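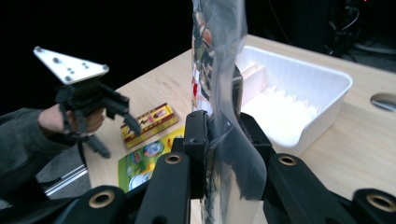 ## Farah grippers, bench notes, 13th August

Gallance workshop, back bench, evening. Both hand tools were out. I wanted to finish the cable covers but the fingers took all the time again.

Thin plastic film is still the most difficult thing we have tried. When I pinch a bag low down, the film escapes to the side and makes a big shiny bulge next to the finger, and then I don't know any more how much I am really holding. A box or a card is much easier to judge. With the bag I must go slowly, close, wait a moment, close a bit more. I tried it 11 times and lost the bag three times, always when I lifted before the second squeeze.

Changes since the last entry:

- New brass bushings from Duvthorpe in all the joints. They went in with the small vice, no hammer. One was too tight and I opened the hole with the hand reamer, two turns only.
- Trigger spring is one size softer. My thumb is grateful.
- The white triangular plate on top of the second tool takes the short screws. Please don't use those for other jobs, we have no more in the drawer.

The linkage moves well. There is a little play on the right side when the fingers are fully open, and it disappears once they close on something. I leave it for now, but whoever takes the tool apart next should look at the pivot before blaming the bushing.

Billari logged 2,622 readings from the finger encoder over the evening, with one gap when I pulled the USB cable with my elbow. The file is on the shared drive, in the August folder. I have not plotted it yet.

After the bag I went back to small things in the white container, to have a comparison with the same spring. Fingers open, approach flat over the table, close. For this the angle of the pads matters more than the force – if they lean in too much at the tips, they touch each other first and the object sits in a hollow behind. 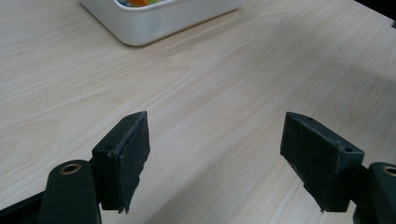

**Pads and grip facing**

The rough black facing is fraying. On both pads the edges are ragged, with small fibres sticking out at the lower corners. I cut this lot with scissors and I think that was my mistake. The blade pulls the material before it cuts. Next set with a fresh knife and the steel ruler, and round the corners a little so they don't catch.

Glue is holding fine in the middle. I did more than 60 closings tonight and nothing lifted, so I don't want to change the glue and the cutting method at the same time.

The screw hole near the tip of the pad should stay free of glue. Last time I had to drill it out again, and it took longer than printing a new block.

**To do**

- [ ] cut new facing, two spare pairs
- [ ] check play at the right pivot
- [ ] plot the Billari file, mark the USB gap
- [ ] strain relief for the cable – a zip tie is enough until September
- [ ] order more short screws with the next Duvthorpe parcel
- [ ] try the bag again with the old spring, same number of attempts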